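Wax melts for the back half of the year

I have two warmers going in the house by October, one in the kitchen and one in the upstairs hall. I used to burn candles, but I switched to wax melts when we got the cats. These are the ones I ordered this fall and what I think of them.

Filham Baked Pear

Filham makes a small clamshell with six cubes. The pear smells like pear and brown sugar, with a little clove after an hour. Two cubes fill the kitchen. I got three days out of them before the scent dropped off, and I've already bought another pack.

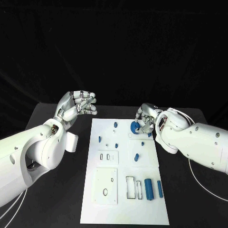

Jandell Cedar and Smoke

My husband picked this one. It's strong. One cube is plenty for a hallway, and I wouldn't use it in a bedroom. The wax is soft and sticks to the package, so I put it in the freezer for ten minutes before I pop the cubes out.

Galindo Orange Peel

I wanted to like this more. It smells great cold and very faint once it melts. I tried it in both warmers and got the same result. I'll finish the pack in the bathroom, where the space is small enough.
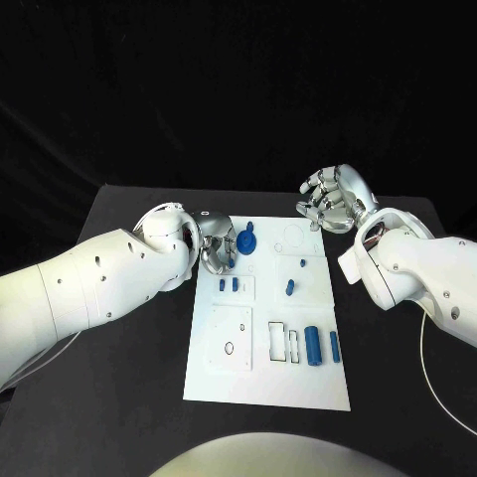 Where I ordered

The Filham and Jandell packs came from Itembridge, and shipping took a week. Galindo was at the gift shop near my work. Itembridge had the Filham vanilla back in stock this morning, so that's going in my December order.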